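The cold water never bothered Olga Orellana. Getting changed in the car park afterwards did, at least to begin with.

"You come out and your hands don't work," she says. "The first winter I drove home in a wet costume with a coat over it, more than once. Now I have a system."

Orellana was 65 when she had her first proper swimming lesson. She had grown up inland, married a man who didn't care for beaches, and raised two sons who both learned at school while she sat on the side with the towels. After she retired from the accounts office at Skadard, her younger son gave her a block of lessons at the Parora pool. She thinks he expected her to go twice.

The class was for adult beginners, held in the shallow end straight after the school groups had left. Her teacher was Lovisa Åberg, who had taught children for most of her career and had only recently taken on grown-ups.

"Children will put their faces in because you tell them to," Åberg says. "An adult wants to know why, and what happens if it goes wrong. Olga spent three weeks holding the rail and blowing bubbles. I didn't hurry her."

In the fourth week Orellana let go of the rail. By the end of the course she could swim a width on her front, badly, and half a width on her back. She signed up for a second course and then a third. Somewhere in the third she swam a full length of the pool without stopping, and when she reached the wall she had to ask the man in the next lane whether she had really done it.

That man was Selvaraj Bhuiyan, a retired bus driver who swam there most mornings on his doctor's advice. He had been told to do something about his blood pressure and had tried walking, which he found dull, and a gym, which he found worse. The two of them fell into the habit of swimming at the same time and having tea in the lobby afterwards. It was Bhuiyan who first mentioned the lake.

Liyanage is a former gravel pit, filled in decades ago with groundwater and now ringed with alder and birch. The swimming club there marks out two courses with orange buoys from spring until late autumn, and a smaller one close to the jetty for those who carry on through the cold months. The short course is 1100 metres. The long one, which goes round the island, is 3000.

Orellana's first visit was in June, and she lasted around ten minutes.

"I couldn't see the bottom," she says. "In the pool there's a line. You follow the line. In the lake you put your face in and it's just green."

Sewwandi Gamage, who coaches the club's newer swimmers, got her to stop trying to look down. Gamage has her beginners swim six strokes and lift their eyes to the next buoy, then six more. They keep that up between the jetty and the first buoy until they can do it without thinking. She also insists on a bright cap and a tow float for everyone, including people who have swum all their lives.

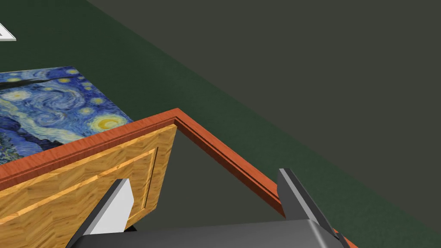
By August Orellana could get round the short course with two rests, hanging on to her float. She kept going as the weather turned, a little less each time, and went in once a week through January with a woollen hat on. On those days she stayed close to the jetty and got out when Gamage told her to.

Her doctor, Pranab Pramanik, was cautious about the winter swimming. He checked her heart before she started and asked her never to go in alone. He would give the same advice to anyone her age, and to plenty of younger people. What he has noticed most since is her shoulder, which used to trouble her at night and which she no longer brings up at appointments.

The summer after that she began to train for the Grastano swim, the club's one organised event of the year, held on the long course. She swam in the pool three mornings a week and at the lake on a fourth. Bhuiyan trained with her, complaining about the early starts.

They both entered on 29th September. Bhuiyan finished well ahead and was dressed by the time she came round the island. Orellana was the last swimmer but one out of the water. Her sons were on the jetty, the elder holding her towel.

She has already put her name down for next year. Before then she would like to learn to breathe on her left side, and Åberg has found her a place in the improvers' class.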